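The Recipe Tin

Efa Cadwaladr came back to Verosska in March, when the ferry was running again and the road down to the harbour had been cleared.
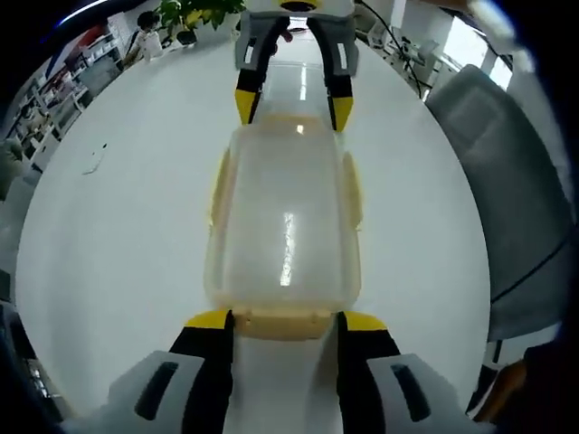
She had one suitcase and a bag of oranges, which were for her aunt. The boat had been late and the oranges had gone soft on one side. She carried them up the hill anyway.

Nerys Gough met her at the gate. She had looked after the house since the funeral and had the keys on a piece of green string.

"You've got thin," she said.

"I've been on a boat."

"Your aunt's asleep. She sleeps till four and then she wants her tea. Don't let her tell you she's had it."

The house smelled of coal and floor polish. Efa put her case in the back bedroom, where the wallpaper had been changed, and went down to the kitchen. Her mother's apron was still on the hook. She moved it to a drawer, and then she took it out and hung it up again.

They had until the end of the month. The house had been sold to a couple from Dravemano who wanted it for the summers, and her aunt was to go and live with Efa on the mainland, in a flat with a lift. Her aunt had agreed to this twice and refused it three times. The last letter had said only that she would need somewhere to put her plum tree.

"She can't bring the tree," Efa said.

"I've told her that," said Nerys. "She says it's a small tree."

They started with the cupboard under the stairs. There were jars in there, and a lamp with no glass, and a great many letters from a man called Titov, tied in bundles. Efa knew the name. He had owned the boatyard, and he had died when she was at school.

"Were these to my mother?"

Nerys looked at the top one. "Your aunt," she said. "He asked her to marry him. Every year on his birthday, he asked."

"And she said no?"

"She said she'd think about it."

Efa put the letters on the table. She wasn't sure if she should read them, and while she was deciding she heard the stairs creak, and her aunt came in with her cardigan buttoned wrong.

"You've been in my cupboard," her aunt said.

"We've got to pack it."

"I know what we've got to do." She sat down and pulled the nearest bundle towards her. "He couldn't spell. Look at that. He built boats that went all the way to Cui and back, and he couldn't spell harbour."

"Why didn't you marry him?"

Her aunt thought about it. Outside, someone was dragging a boat over the stones.

"He wanted to live down by the yard," she said. "It was damp. And your mother was on her own up here with you, and you had that cough. Then you went off to school and the cough was gone, and I thought, well, next year." She turned the letter over. "He paid for that school, you know. He sent 300 in an envelope and told us to say it was from the chapel."

Efa had written a thank-you letter to the chapel. She remembered doing it, at this table, with her mother standing behind her to check the commas. The minister had never written back.

"You could have told me," she said.

"He asked us not to."

Nerys filled the kettle. Efa cut up the oranges, throwing away the soft parts, and put the rest on a plate. Her aunt ate four pieces without looking up from the letters.

"I haven't had my tea," she said.

"It's coming," said Nerys.

When it began to get dark Efa went out into the garden with a torch. The plum tree stood by the wall. It was taller than she was, and there were buds on it. She put her hand round the trunk, and her fingers met on the other side. Then she pushed at the soil with her shoe to see how hard it was.

Nerys had come out behind her with a shawl over her head.

"Titov's nephew has a van," she said. "And a decent spade."

"There's only a balcony," said Efa — but she held the torch steady while Nerys bent down to look at the roots.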